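Seen the Cillimov adverts? A compostable liner for the kitchen caddy that "returns to the soil in weeks". I've had a roll of them since November and I have questions. Thread.

1/ First, the price. Clondholm council used to let you line the caddy with newspaper or any old bag. Now it's approved liners only, and the approved liners cost more per roll than the carrots I'm peeling into them.

2/ The box says "compostable". It says it in big green letters. In small grey letters it says "in industrial conditions". My heap behind the shed is a pallet and some optimism. It doesn't get anywhere near the heat they're talking about.

3/ I buried one anyway. Two months on I dug it up and could still read the logo. A bit softer, I'll give them that.

4/ Meanwhile the old sort of carrier bag, the one we were all told to be ashamed of, gets used in my house until it falls to bits. Shopping, muddy boots, bin, then the actual bin. Is there a sum anywhere that counts that? I've looked and the sums I find all seem to assume you use it once and throw it at a seagull.

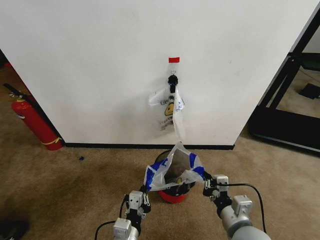

Smiley bag, on its hook.

5/ Someone will say "just use a cotton tote". I own nine. I bought one of them. The rest were handed to me at events by people who wanted me to feel good about the event.

6/ Olaia Figueroa wrote a decent piece on totes for the Alcaraz newsletter. Her point was that you'd have to use one for years before it earned its keep, and most live in a cupboard inside another tote. Mine do. I checked.

7/ So back to Cillimov. I emailed to ask where the liners go once the lorry's been. The reply said they are "diverted to an appropriate pathway". I asked which pathway. The reply said thank you for my interest in pathways.

8/ I then asked the council. To be fair to them, a real person rang back. She said food waste goes to the Cendden plant, and at Cendden the liners are pulled out at the front end along with everything else that looks like plastic. Pulled out. Then burned.

9/ Which means I'm paying extra for a bag that could rot, so it can be taken out before it gets the chance. If anyone from Cendden wants to tell me that's wrong, my replies are open and I'd be glad to hear it.
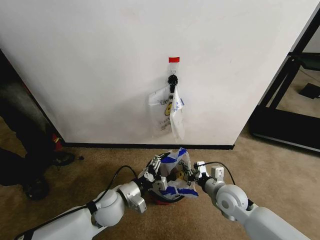
Photo: Visitación Bravo

10/ The leaflet through our door says the scheme has "saved 700 tonnes". Saved from what? Compared with when? There's a little star next to the number and no matching star anywhere else on the leaflet. I turned it over. There's a recipe for soup.

11/ I'm not against food waste collection, before that starts. It's a good idea and we fill the caddy every week. I'm against being sold a green word at a mark-up.

12/ Things I'd like in print: what the plant does with the liners, what share of them ever gets composted, and whether newspaper would do just as well. One side of A4. They can drop the soup.

13/ Going back to newspaper until I hear otherwise. The bin crew have taken it both times so far.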